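Gratow Recipe Cards, data notes

1,271 recipe cards from the Drusthorpe church sales, typed up as plain CSV. One row per card, spelling left alone.

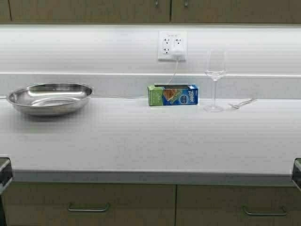
Columns: title, ingredients, method, stains. The last is free text and longer than you'd expect. Oven heat is in Fahrenheit unless the card says "hot," in which case it says "hot."

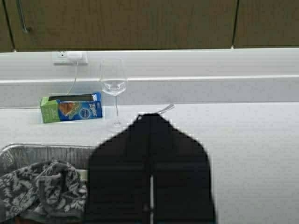 Breno wrote in to ask why "oleo" and "margarine" are kept apart, as any search for one misses the other. Fair point. There is a synonyms file now, and it covers both — plus 3 spellings of zucchini.

Known problems: cards 100 to 200 were typed by someone who disliked fractions, so half a cup may appear as "some."
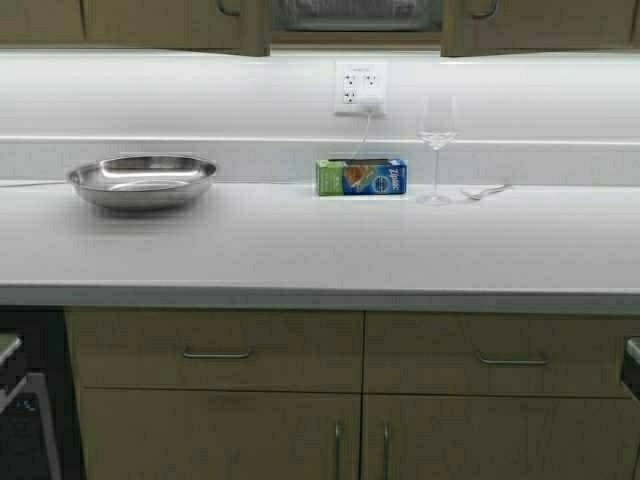
Duplicates stay in. Most are the same lemon bar with a different claim to it.

To load, use the Delaunay script or any spreadsheet that won't turn "1/2" into January.
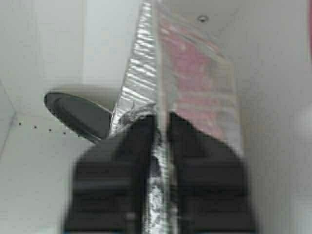 License: free to use. Corrections are welcome, except about the chili.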